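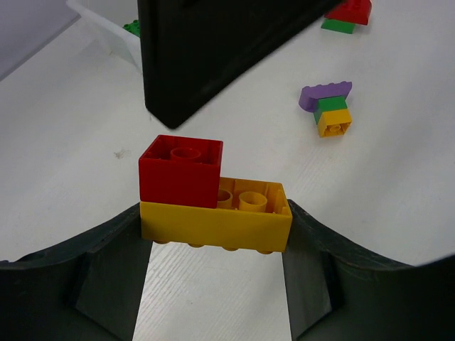

Page last changed: July

Aircraft orders and deliveries: frequently asked questions

What counts as an order?
A signed purchase contract with a deposit paid. Letters of intent and options are left out until they are converted.

Why does your total differ from the manufacturer's?
Manufacturers report gross orders. We report net orders, after cancellations and conversions between models.

How big is the Hitari backlog?
The last count was 1,485 aircraft. Of these, 90 are freighters.
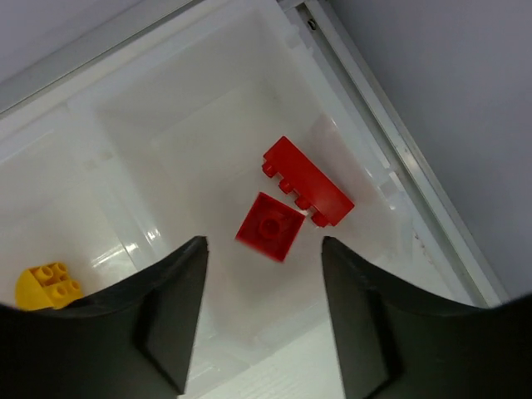 Red and yellow bricks in a plastic bin.

When is an aircraft treated as delivered?
On the day title passes to the customer. A first flight or a painted airframe does not count. Aircraft finished at Soltdale but waiting for engines stay in the backlog.

Do you include leased aircraft?
Yes, once. The order is listed under the lessor - Konstantinidis, for instance - and the airline is added when a lease is signed.

Are business jets and turboprops covered?
Turboprops with more than 30 seats are. Business jets are not.

How far back do the tables go?
To the first Judcombe deliveries. There are over 4,000 lines in the full table, and the web version shows the latest 1,000. The rest can be sent as a spreadsheet.

What are "undisclosed" customers?
Buyers who have asked the manufacturer not to name them. We move the order to the right line when the name is released.

I found an error. Who do I tell?
Write to Heriberto Sánchez at the data desk with the serial number and your source. Corrections go in with the next monthly update.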